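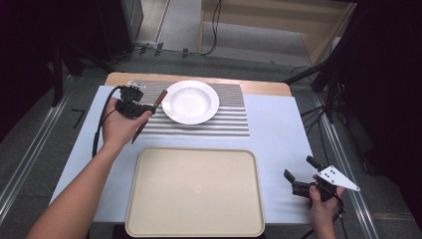 Forks go on the left, Selma said from the doorway, and had gone on the left since before either of them was born, and the knife went on the right with its edge turned in toward the plate.

"I know where the knife goes," said Pranab.

"You had it on the left."

"It was on its way."

She let that go by, the way a person lets a bus go by when there is another one coming. The dinner was at seven. There would be four of them at it, if Arif found parking, and the fourth was Pao-chu Pan, who was driving up to Boston with her mother's soup tureen on the passenger seat, belted in. Pranab had met the tureen once, in February. It had been given the good chair.

He had bought the placemats for tonight. They were striped, and they came from a shop called Odlow where a young man had told him that stripes made a table look longer. He had paid 100 dollars for the set and had been telling people they were on sale. The table looked exactly as long as it had on Tuesday.

"Is the tray staying?" Selma asked.

"The tray is for the bread."

"It's in front of the plate. Where does the person go?"

Pranab considered this. He had been thinking of the tray and the plate as a couple, and had not got as far as the person. He slid the tray to the left, where it sat on nothing in particular and looked like luggage. He slid it back. He had read somewhere that a host should sit down in each place before the guests came and look at the table from there, so he got a chair and sat, and found himself with a tray against his stomach, like a man on an airplane.

"Well?" said Selma.

"Roomy," he said.

His phone buzzed. It was Arif, who wanted to know whether he should bring a Hellska, and Pranab, who did not know if that was a wine or a cheese, wrote back that two would be great.

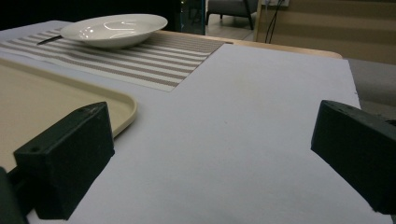 Move it off the stripes altogether, Parveen advised over the speaker, when he called her for a second opinion and then, at her request, a third. She had never seen the table. She had strong views on it anyway — she had once done the flowers for a wedding of 439 and had been hard to talk to on the subject of surfaces ever since.

"And then what goes on the stripes?" he asked.

"The plate, Pranab."

"Only the plate?"

"People like to see where their food is going to be."

He thanked her and hung up. Selma had come in by now and was leaning on the wall with her coat still on, eating one of the rolls.

"Those are for the tray," he said.

"I'm helping. Fewer rolls, smaller tray."

The doorbell rang at twenty to seven. Through the glass he could see Pao-chu with the tureen in both arms, looking past him down the hall for somewhere to put it.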